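Ika Bottle Grasps, README

Last edited Friday, July 8, 2022

Hi! If you found this folder through the Rissanen Cup page, welcome, and if you're a new Killetti member who got told "go read the README," also welcome, it's long, get a snack. This is the data our club at Prellstead has been collecting with Ika, our hand-held gripper, so that we can teach an arm to pick up a bottle and put it somewhere else without crushing it or knocking it over. I wrote most of this in one evening and have been patching it ever since, so the tone jumps around a bit.

What's in the folder

We recorded 558 episodes and kept 346. One episode is one person holding Ika, reaching for a bottle, closing on it, lifting it, setting it down and letting go. Each one has the video, a text file with the finger opening over time, and a small notes file that is sometimes blank (sorry) and sometimes has more opinions in it than you need.

The kept ones are split like this: 80 are held out for testing and everything else is for training. Please don't train on the test ones. I know how tempting it is when your numbers look sad. The list of held-out episodes is in splits.txt, and if you add new recordings, leave that list alone. We'll make a second one when we have enough new stuff.

Names go date, room code, person code, take. The person codes are random letters and I'm not going to tell you which one is me, although you may be able to work it out from how many takes end with a wobble.

How we record

You hold Ika low, with the camera looking out past the fingers, and you move slower than feels natural. Way slower! Everyone's first ten takes are too fast. The arm we use for the Cup is not a quick machine, and if you swoop in like you're grabbing the last slice of pizza, the arm can't copy you and the training gets confused. I count to three in my head on the way in, pause, close, and count again on the way up.

The pause matters a lot. We went back and forth on this in June's recordings and ended up with two styles in the same folder, one where people close as soon as the fingers are on both sides of the bottle and one where they wait a beat first. The wait-a-beat ones have "p" at the end of the take number. If you only want one style, filter on that.
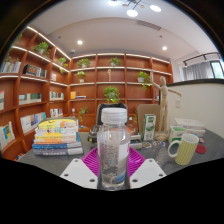
Closing is the other thing new people get wrong. You want to squeeze until both fingers touch and then a tiny bit more, and stop there. If the plastic starts to crackle you've gone too far, and you should mark the take "hard" in the notes. We kept some of the hard ones on purpose so there's something to compare against, but they're all in training and none of them are in the held-out list.

Start every take from a different spot, please. I had a whole session where I stood in the same place with my elbow on the same bit of desk, and the model I trained on it could pick up a bottle beautifully as long as the bottle was exactly where my bottle had been. Move it three inches and the arm closed on air. Twice in a row, in front of our advisor.

The room

Our settings file has a room code for each place we've recorded. The home room is R1 and most takes come from there. It's a study room with bookshelves, lots of plants and lights built into the shelves, and we left it the way it normally looks. Some of the other teams record against a plain backdrop. We tried that for a couple of sessions (room code R3) and I liked how tidy it was, but the model learned the backdrop so well that it got lost anywhere else. So R3 is in the folder and I'd use it lightly.

Stuff on the desk can stay. Move it around between takes if you remember. If you knock something over during a take, finish the take anyway and write down what happened, and then we can decide later whether it's usable. Half the time it's fine.

Light is still a headache. With the window in R1 the same corner can look totally different at noon and at six, and we didn't write down the time for the early episodes. It's in the notes from the second batch on. If anyone wants to go back and guess the rest from the video, I'd be so grateful, and I'd put your code in the credits.

Why a clear bottle

Mostly stubbornness. The Rissanen rules let each team choose one household object, and I argued for a clear plastic bottle on the grounds that if we could do that one, we could do anything.

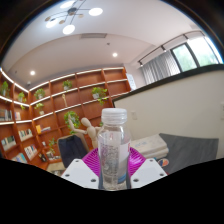 Clear plastic is tough for a model that only has the camera to go on. It has a lot less to hold on to than it would with, say, a coffee can. You look at the bottle and half of what you're looking at is whatever is behind it, and with ours you get the white fingers and the magenta piece showing right through the body, a bit bent out of shape, plus reflections on top of that and little droplets on the inside. The cap and the label are the two parts you can count on. I tried a quick test where I blurred the cap in the training video, and the results fell apart, so I'm pretty sure the model is leaning on it hard. That's on my list of things to look at properly before the Cup. If you want to take it over, the blur script is in tools/ and it's ugly but it runs.

We haven't recorded any full bottles. A full one is heavier and the grip needs to be different, and we wanted one thing working before we made it harder. So please don't use this data to claim anything about full bottles, or glass ones, or those big jugs with a handle.

Things that are wrong with it

A few I know about:

Most of our recorders are right-handed, and it shows. The reach nearly always comes in at the same kind of angle.

The finger opening log drifts in long sessions. We zero it at the start of each session now, but in the first batch we didn't, and those readings can be off. Trust the video over the log if they disagree.

Drops are underrepresented. When someone dropped the bottle early on, they tended to delete the take and start over, which I get, but failed grasps are useful too! Since then we keep them in a folder called oops. They're not part of the main set.

It's small. The plan is to get to 1,000 kept episodes, and we're not there. Please keep recording.

Comments from other people

I put an early version of this on the Cup forum and got more feedback than I expected, most of it kind.

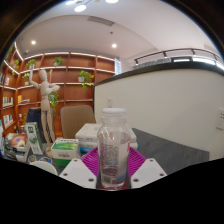
A reader on the forum wrote that we were throwing away too much, and that a slow, clumsy grasp that ends well teaches the arm how to recover, so we should only drop takes where the files are broken. They also wanted to know if we'd thought about having two people label each take as good or bad, separately, and keeping both answers.

I think they're right on the first point and I've started going back through the rejects. Some were cut for silly reasons, like somebody laughing halfway through and the video shaking a little. The double labeling I like too, but we're a student club and it's July, and the people who'd do it are at summer jobs. Maybe when classes start.

Another comment asked if they could use this for a class project. Yes! Go for it. Tell us what you find, good or bad, and credit Killetti at Prellstead. Please don't sell it.

If you're adding episodes

Copy the settings file before you start, because the program writes over it. Check that the camera clock and the log clock agree (clap once in view of the camera, then close the fingers right after, and look for both). Watch your first take back before you record twenty more. I skipped that step once and ended up with an afternoon of very nice video and an empty log.

Put new stuff in incoming/, never straight into train/. I go through incoming on weekends. If your takes have been sitting there longer than that, nudge me on the club channel, I've probably just lost track of which batch I was on.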